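Alley Starter Pack
Classroom simulation license for robot clubs and student teams
From Iturra, Trorkbridge

$400 per club, per school year
In stock, in the sense that software is always in stock

Alley is a simulator for clubs that would like to teach robot manipulation and still have a budget in the spring. Students write the code, the arm does what the code says, and everyone learns how far apart those are from what they meant. Dropped cups fall on a floor that never needs sweeping.

What you get

20 student seats and a coach login
One six-lesson course, from "move the arm" to "move the arm where you wanted it"
Practice rooms with different tables, floors and walls, so teams can't tune their code to a single shade of beige
The full Gusen Cup task set, with scoring
Replay viewer, for settling arguments

About the Gusen Cup

Gusen is our online season for school and college teams. It opens in August and the first task is cup stacking, which sounds like something for toddlers. Toddlers are good at it. Last season teams sent in 1297 runs of this task alone, and the forums became quite emotional on the subject of wrist angle.

A run is scored on whether the stack stands by itself once the gripper lets go. Style is not scored, though we do get asked.

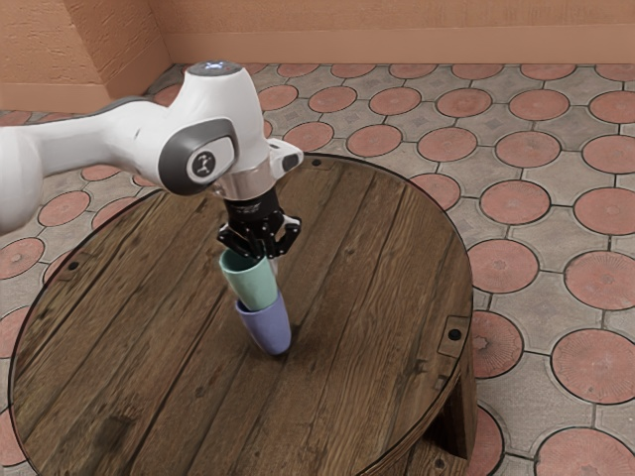
Cup stacking, green into purple, with the gripper still on the rim.

Cup positions change every run. Starting code is included and it does work, slowly, in the manner of someone parking a borrowed car. Most teams have rewritten it by lesson four.

What you need

A laptop made for something other than email. 8 GB of memory is enough for one student, 16 if they keep forty browser tabs open, and they do.
Basic Python. Loops and functions will get you through lesson three.
An internet connection for submitting runs. Practice works offline.

Not included

Laptops, snacks, a real arm. Code written in Alley can be moved to hardware with the Bridge add-on (sold separately, more than 2000 lines of documentation, some of it cheerful).

Returns

Full refund within 20 days if no competition run has been submitted. After that you're a team, and we can't help you.

Related items: Bridge add-on, Extra seats (pack of five), Gusen Cup late entry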